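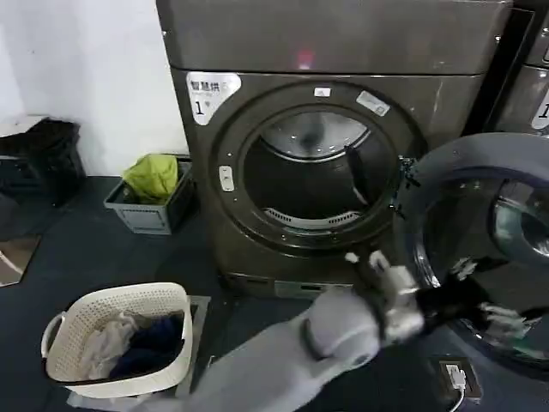

Readers who have stayed with the Kundon books since the beginning will get their answer about the missing brother, Merike Priedītis told subscribers to her newsletter, and they will get it before the halfway mark. She did not want to hold it back for a last-page shock, she wrote, as most people had guessed it by the second book anyway.

The sixth and final novel in her romantic suspense series is now with the publisher, Trondholm, which put up a short notice on July 25, 2021. It is called The Nyitrai House and follows Ilse, the younger sister from book four, who goes back to the town she left at 19 to sell her late father's property. The buyer's solicitor is the man she once gave evidence against.

Priedītis finished the first draft in June and then cut 11 chapters from it. Most of those were told by the solicitor. Two have been kept and moved to the front.

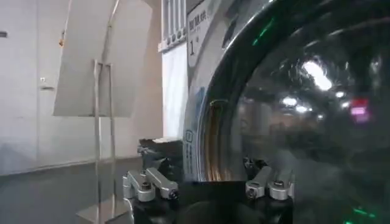 The cut chapters will not be wasted. Trondholm plans to print 200 signed hardbacks with one of them added at the back, and 100 of these are set aside for newsletter subscribers. The rest will go to independent shops. The ordinary paperback and the ebook come out on the same day as the hardback - no date has been given yet.

An audio edition is being made by Pruvach, who recorded the earlier five. The same reader is returning, with a second voice for the solicitor's chapters.

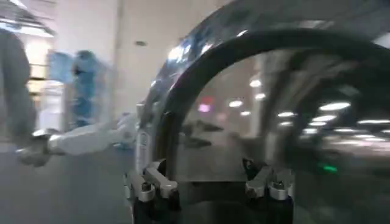 Priedītis has said she will not write more about the family after this. Her next book is a stand-alone, set on a ferry, and has no title so far.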